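Household Robot Working Practice: Gallery

Isthorpe Assisted Living Laboratory
March 2022

This gallery accompanies the Isthorpe Code of Practice for Robots Working in Furnished Rooms. It is intended for operators, room supervisors and visiting project partners. The full text of the Code remains the governing document. Where a caption or a paragraph on this page differs from the Code, the Code applies.

The Code was prepared by Clementina Fonseca, Head of Operational Safety, and reviewed by Sânziana Zamfir on behalf of the Rumero test program. It covers two-armed robots used for domestic tasks such as folding, hanging, sorting and bed making. It does not cover kitchens, bathrooms or any room in which a resident is present. Separate rules for those settings are in preparation.

Bedroom work

Bedrooms are treated as Class 2 rooms. Soft surfaces, low furniture and narrow gaps beside the bed all affect how close an arm may come to an object and how fast it may travel. Before a session begins, the operator walks the room on foot and confirms that the floor on the working side of the bed is clear. Items stored against a wall may remain in place if they are stable and are entered on the room sheet. Closet and wardrobe doors are closed unless the task requires them to be open.

Textiles and hangers are placed within reach of both arms. Hangers with metal hooks are listed separately on the room sheet, and the hook must point away from the operator's position. Pillows, covers and garments are to be handled at no more than half the speed permitted for rigid objects. Fingers must be open or loosely curled when a hand passes over bedding.

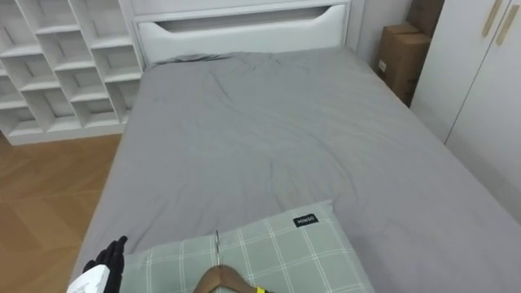
Bedroom, Class 2. Robot hand over the sheet, beside a plaid pillow and a wooden hanger.

Clearances and stopping

A clearance of 200 millimeters is kept between the robot's forearm and any fixed furniture that is not part of the task. The headboard, shelving and wardrobe are fixed furniture for this purpose. The mattress is not, and contact with it is permitted up to the force limit given in Annex B. An operator who is unable to see both hands, either directly or on the monitor, must pause the session.

The stop control is held by a second person, who has no other duty during the session. This person stands at least 1,000 millimeters outside the reach of the arms and does not enter that space until the operator has called "arms at rest" and the status light has changed. Reaching in to straighten a sheet or recover a dropped item while the arms are powered is a reportable breach, whether or not contact occurs.

Sessions are limited to forty minutes. A break of ten minutes follows each session, during which the wrist joints and finger covers are inspected for caught thread. Loose thread is removed with the arms powered down. Damaged covers are replaced from the Dudás spares cabinet and the replacement is entered in the log.

Personal property and privacy

Rooms are furnished with items owned by the laboratory or lent under a signed agreement. Mail, medication, photographs of persons and identity documents must be removed before the robot's cameras are switched on. Labels on cartons and parcels are checked for names and addresses, and any that carry them are covered. Retail labels and brand tags on household goods may be left as they are.

Camera recordings are kept on the Indetti server and may be viewed only by persons named in the project register. Still pictures are released after review by the Operational Safety office.

Records

The laboratory logged 1,792 room sessions under the previous edition of the Code. Reports from those sessions led to two changes in the present edition: the separate listing of hangers with metal hooks, and the requirement that the holder of the stop control have no other duty.

Each session record contains the room sheet, the names of the operator and the stop holder, the start and finish times, and any pause with its cause. Records are completed before the room is released to the next team. Incomplete records are returned to the operator, and the room stays closed to robot work until they are corrected.

Use of this page

Partners may reproduce the picture and its caption for training purposes, with credit to the Isthorpe Assisted Living Laboratory. Requests for the full Code, including Annex B and the blank room sheet, should be addressed to the Operational Safety office. The next review of the Code is scheduled for August, and comments from partner sites should reach Clementina Fonseca before that month begins.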